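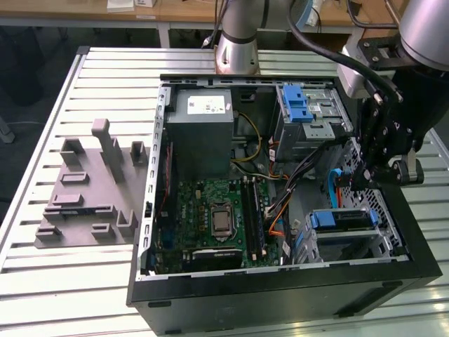 Why does the policy keep failing on the SATA cable when the success rate on our recorded examples is so high?

The success rate on recorded examples says how good the operators are. It says very little about how good the examples are. The cable task has 80 recordings marked successful and most of them start from nearly the same arm position, so the policy has learned one approach and falls apart when it starts anywhere else.

Ticket: Corneck cell, PC teardown task
Status: open (reopened twice)
Component: data collection, labeling
Priority: was low, now medium

Original report
Policy trained on the March set reaches for the cable, closes short of the connector, and lifts. It then carries on to the tray as if it had something. Happens on the physical cell, does not happen in replay. Requesting more recordings.

Reply, data side
Before anyone records more, please explain what the new ones would contain that the old ones don't. "More" has been the fix on the last three tickets from this cell and the first two came back. I'm not against recording. I'm against recording the same thing again and calling it coverage.

Things to check first:
Gripper zero at the start of each shift. Compare the logged finger width at fully closed with the value in the config.
Time offset between the joint log and the video. Anything over a couple of video frames matters for a grasp this small.
Which Tretoren build wrote the files. The older one dropped the last samples of an episode if the operator hit stop too fast.

Reply, cell side
Gripper zero is fine. Offset is fine. Build is mixed. 13 of the 80 came from the older one.

Reply, data side
Then those 13 may be missing the release at the tray. Pull them, don't patch them. Someone suggested filling in the missing samples by holding the last command. Please don't. The policy will learn to hover over the tray and we'll get a second ticket about that.

Retrained without the 13. Result: no change on the cable. The hesitation at the tray went away, so it was a real bug, just a different one. Closed by cell side, reopened by me. The title of this ticket is about the cable.

Second pass
I went through what was left by hand. Notes:

Of the remaining 67, 53 come in from the same side with the wrist at nearly the same angle. The operators found a path that works and stuck with it, which is what any sensible person would do when they're being timed. I'd like us to stop timing them on this task.

Several episodes marked successful include a missed first grasp followed by a second try. I'd keep those. They're the only ones that show what to do after a miss. But the miss isn't labeled, so training treats closing on air as part of the normal motion. That matches the reported failure better than anything else in this thread.

The case goes down in the same spot every time. Great for throughput, bad for learning. Same goes for the slack in the cable, which gets tucked back the same way at each reset.

Reply, cell side
Could we use the Peneck augmentation instead? It shifts and rotates the images, and the write-up shows a big improvement.

Reply, data side
I read the write-up. Their test is picking blocks off a flat table. Shifting an image doesn't move a cable behind a drive bay, and it doesn't produce the wrist angle needed to get at it. Run it if you want, but run it as its own experiment with everything else left alone. If it goes in together with new recordings we won't know which one helped, and I'll be asked to write up both.

What I'd accept as a fix
Move the case between episodes. It doesn't have to be far, but it has to be different.
Start the arm from a different pose each time. The Li script can pick them. Don't let the operator choose.
Change the cable slack at reset.
Mark misses with the foot pedal when they happen. Going back to do it from video took me 2 evenings and I don't trust all of my own marks.
Hold back one whole session for testing. A random slice of every session doesn't count, it's too close to the training data.

Reply, cell side
Agreed on all except the timing. Timer comes from the session template and we can't remove it, but we can hide it from the operator screen.

Reply, data side
Hiding it works for me.

Status: waiting on new session. Do not close on replay results. Close only on physical runs from the held-back session's starting positions, and attach the failures as well as the successes.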